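Turlow table mats and keepsakes go on sale in March

17 February 2018

Plukside, the homeware and gift shop run by Mavis Dunleavy, will start selling a range of printed table mats and small ornaments on the first Saturday in March.

The mats have a pale blue ground with a large round design and goldfish-like figures in muted gold. They are made to sit at one end of a long table and leave the rest clear.

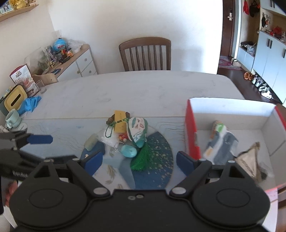 Prices start at £5 for the smallest ornaments and £10 for a mat. Designer Shabnam Jatoi drew the range, called Turlow, over the winter.

"I wanted a mat people would leave out between meals," she said. "Most of mine end up with a mug on them – and that's fine."

The first order is for 425 mats, with more to follow if they sell.
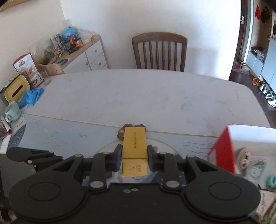 Customers can reserve mats at the counter until the end of the month. Boxed gifts will be wrapped free of charge on the opening day.

Press enquiries: Mavis Dunleavy, Plukside, extension 741.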